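Limited edition makeup: does the "limited" part sell it?
Consumer Studies, second year project, group report (draft 2, final one goes in the shared folder)

1. What we wanted to know

Drugstore brands put out small collections all year. Four or five eye colors, a couple of polishes, one weird item like a glitter topper. Gone in a few weeks. Our question — do people buy because they like the shades, or because the display says it's leaving soon?

We picked one brand, Gekia, because the campus drugstore carries it and everybody in the group already owned something from it. Also cheap. Budget was tiny.

2. The collection

Gekia's winter release is called Sorkosby. Came out in December. Eye shadows in gray-blue and a dirty plum, a cream blush, a clear lip oil, nail polish in dark green and a kind of oatmeal. The permanent Gekia line has shades that come close to most of these, apart from the green. That turned out useful, see part 4.

Price is a bit higher than the regular line. Same size pans as far as we could tell, we didn't weigh them.

3. Method

Two parts.

First part, survey. 30 students, answered on paper in the cafeteria line. Questions on how often they buy makeup, if they had heard of Sorkosby, if they'd ever bought something only because it was limited. We had to throw out one question because the wording made no sense (it had two "not"s in it).

Second part, swatch test. Each person got 2 swatches on the inner arm, one Sorkosby and the closest permanent shade, no labels. Pick the one you'd buy. Then we told them which one was limited and asked again.

Swatches done with a flat brush, one pass, no primer. Wiped off with micellar water. Lip oil was left out becuase it's clear and there's nothing to compare.
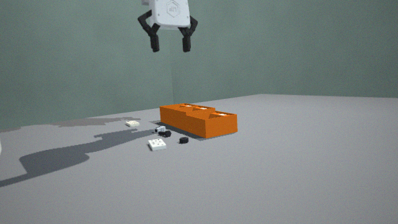

One comment on draft 1, from the class forum: did you switch arms? If the limited shade was always on the left, people could just be picking left. Also the oatmeal polish isn't something you can swatch on skin, so how did that one get tested?

Fair. We did switch arms but only after lunch, when somebody in the group noticed the same thing. Morning answers are kept in but marked with a star in the table. Polish was painted on clear plastic nail tips, two coats, and held up against the hand. Should have been in the method from the start.

4. Results

Without labels, the permanent shades won more often. Biggest gap was the plum. People called the limited one "muddy" or "bruise", the permanent one "warmer." The blushes were close to a tie.

After we said which was limited, a good part of the group changed their pick to the Sorkosby one. Almost no one went the other way. The ones who switched mostly said they could get the other shade any time, so why not.

Green polish had no permanent twin so it isn't in the comparison. It was the item most people asked about though — where to get it, did we have more. We did not.

Survey side: most had heard of the collection from the store display, fewer from videos than we guessed. Quite a few said they own limited items they've never opened. 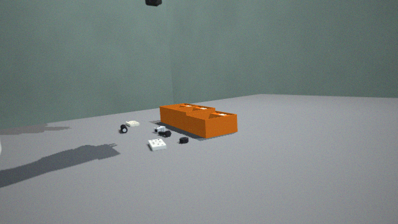

The unopened ones came up so often that we went back and asked a follow-up, what was it and why. Answers were mostly palettes. "Too nice to use" was common, and "waiting for an occasion." One person wrote just "guilt."

5. Comparing with another brand

Short section, ran out of time. Flisach does limited releases too but prints a number on the box, 3000 made. We showed the box to the last few people in line. They thought the number made it feel more special, but they also wanted to know if it was true. We can't say. Sample way too small to put in the table.

6. Problems

- All students, one campus, one lunch period and a bit of morning.
- Cafeteria light is yellow. Plum probably suffered from it.
- Asking the same question twice in a row pushes people to change their answer. We knew this too late.
- No real money involved. Saying you'd buy is easy.

7. Sources

Course reader, the Nechyporuk chapter on scarcity and shopping. Gekia store leaflet. Our own survey sheets, scanned, in the folder (page 4 is upside down, will fix).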